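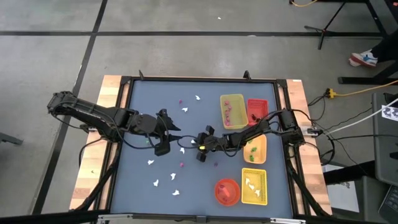
The incident report from Povard runs to a page and a half, and the word it leans on is "anomaly." I have read it four times. What it describes is two arms on a sorting table reaching into the middle at the same moment, and one of them not stopping.

I don't think that is an anomaly. I think it is what you should expect when two machines share a small patch of table and each has been told the patch is mostly its own.

The facts aren't in dispute. The cell had run 446 cycles of a sorting routine, scraps of colored stuff into baskets and bowls, the kind of work a bored eight-year-old could do while watching TV. On the next one the left arm went for a piece near the center line while the right arm was on its way back. The wrists met. The right arm faulted and went limp, as designed. The left arm kept pushing for 6 seconds, until King-fai Liao, who was running the session, reached over and hit the stop.

Six seconds is a long time. Count it out with your hand flat on a desk.

Povard blames the collision check, which came from Plattner and was set too loose. Plattner says the threshold was changed on site. Both may be right, and I find I don't much care, because the argument skips the part that bothers me. When one arm faulted, the other one wasn't told. The two controllers had no shared stop. Somebody had drawn that line on a diagram at some point and it never became a wire.

The fix, announced in September, is software. The arms now publish their positions to each other, and a planner called Teltatano decides who goes first. The company says it has run over 2000 cycles on it without contact. Fine. The old setup had a clean record too, right up until it didn't, and I'd like to know how many of those cycles sent both arms to the middle on purpose. The report doesn't say.

Dalibor Bednárik, who ran press lines for years before he took up safety reviews, told me he asks the same thing on every visit: pull the plug on one machine and show me what the other one does. At Povard, he said, they offered him a video.

I know the case on the other side. These are light arms. They move slowly, they pick up bits of paper, and the damage came to one bent finger and a cable at $318. You can't wrap a cage around every bench or no work would get done. I accept all of that. But small arms are where people pick up their habits, and the same team is already quoting for a two-arm cell at Farnotano, where the parts are heavier and the operator stands a good deal closer.

So wire the stops together first — a relay and an afternoon — and let the planner be as clever as it likes after that. Then put the unplug test in the report, with the result, and drop the word "anomaly."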